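The Price of a Candle at Mumunmont

The chapel at Mumunmont opens at seven in the morning, and by half past there is a queue. Most of the people in it want the same thing. They write a name on a slip of paper, fold it twice, and put it through a slot in the wall beside the side altar. The name belongs to someone who has died. What the slip is supposed to do for them depends on whom you ask.

I first heard of the place from my aunt, who sent my grandfather's name there for years. She paid by post. When I asked what she thought she was buying, she said she wasn't buying anything, it was an offering, and changed the subject. I have been irritated by that answer ever since, partly since I never came up with a good reply to it.

The practice is old and, in its plain form, hard to object to. Christians have prayed for their dead for a very long time. Catholics have Masses said for them, the Orthodox keep memorial services, and a good many Protestants think the whole business is a mistake, the dead being in God's hands already. You can take any of those positions without anyone being a fool or a cheat. My trouble is with what has grown up at Mumunmont over the past few years, where the slip of paper now comes with a tariff.

A single remembrance costs 2 euros. Fine. A candle kept burning for a month costs 38. For 142 you get what the leaflet calls a full year of intercession, and for 600 the name is read "in perpetuity", a word that ought to make anybody stop and ask a few questions. Who reads it? How often? What happens when the list gets too long to finish before lunch?

I put these to the office. The young man behind the desk was polite and plainly used to people who weren't going to buy. The names are read on Sunday, he told me, in turn. He couldn't say how many turns there were. The perpetual names are in a separate book, and the book was being rebound in Skoditz. When would it be back? He thought soon.
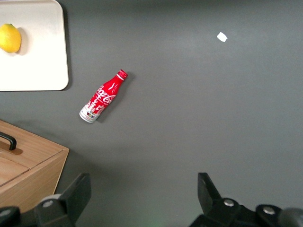

Wojciech Zieliński takes the other side, and he wrote to me at some length after I mentioned the visit in an earlier column. I had missed the point, he said. Of course God does not need a receipt. The money keeps the roof on, the prayer is free, and people who are grieving like to have something to do with their hands and their wallets. He has two names in the perpetual book and has never wondered whether they are read out on any given week. "I know they've been said once by somebody who meant it," he wrote. "The rest is between the chapel and its conscience."

That is a better defence than the chapel offers for itself, and I'd have more time for it if the leaflet said the same. It doesn't. It says that the greater gift "secures the greater remembrance". Read that sentence to a widow and tell me what she will hear. She will hear that her husband can be helped a little or a lot, and that the difference is 598 euros.

The church at Drokitz, on the other side of the valley, does it another way. There is a notebook on a table near the door with a pencil on a string. You write the name yourself. At the end of Mass the priest prays for everyone in the notebook, all at once, and when it's full they start a new one. There's a box for money some distance off, and no prices. Wanda Gajewski has been putting the same names in it since her mother died. She told me she sometimes forgets and writes her mother's twice. I asked whether she thought that helped. She said it helped her, and she wasn't in a position to speak for her mother.

I don't claim that Drokitz is pure and Mumunmont is rotten. The Drokitz roof leaks. A parish has bills, and the clergy at Mumunmont don't live in any sort of luxury that I could see. One of them, Father Krajewska, drove me back to the station in a car with no working heater and argued with me the whole way. He dislikes the leaflet as well. It was written before he came, he said, and each time he brings up changing it he is shown the accounts.

He did give me one thing I hadn't expected, which was a straight answer about the perpetual book. Nobody has read it from start to finish in his time there. They open it where the ribbon is, read a page or so, and move the ribbon on. When it comes back from Skoditz they will carry on from the same place, provided the binder has left the ribbon where it was.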